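Projektbericht: Hintergründe im Anime und ihre Wirkung auf den Zuschauer
Modul Medienanalyse, Abgabe 21. April 2020

1. Ausgangsfrage

In vielen Diskussionen über Anime spricht man über Figuren und Handlung, aber selten über die Hintergründe. Unser Projekt untersucht deshalb, wie oft in einer Serie der Hintergrund allein gezeigt wird und welche Stimmung dabei entsteht. Als Material haben wir die Serie »Memon« gewählt, die vom Studio Naltico produziert wurde. Sie hat 26 Folgen und spielt fast ganz in einer kleinen Hafenstadt mit dem Namen Cisska.

2. Vorgehen

Wir haben alle Folgen angesehen und jede Einstellung ohne Figur in eine Tabelle eingetragen. Insgesamt sind es 360 Einstellungen. Davon konnten wir 300 eindeutig einer Kategorie zuordnen: Himmel und Meer, Straße, Innenraum oder Oberfläche. Mit Oberfläche meinen wir Nahansichten von Wänden, Böden und Möbeln. Diese Kategorie war am Anfang nicht geplant und wurde erst nach Folge 2 ergänzt.
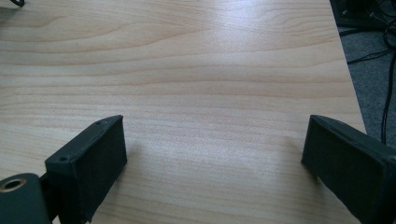
Abb. 1: Helle Tischoberfläche mit Holzmaserung

3. Ergebnisse

Die Kategorie Himmel und Meer kommt am häufigsten vor, besonders am Anfang einer Folge. Innenräume stehen meistens nach einem Streit oder einem Abschied. Die Musik setzt in diesen Momenten oft aus, und man hört nur Geräusche von draußen. Im Vergleich dazu verwendet die Serie »Pledeo«, von der wir nur die ersten Folgen kennen, viel weniger Einstellungen ohne Figur.

4. Schwierigkeiten

Die Zuordnung war manchmal subjektiv. Bei einem Blick durch das Fenster auf die Straße waren wir in der Gruppe nicht einig, ob es ein Innenraum ist. Solche Fälle haben wir nicht gewertet. Die genaue Dauer der Einstellungen wurde noch nicht gemessen, das möchten wir bis Juni nachholen.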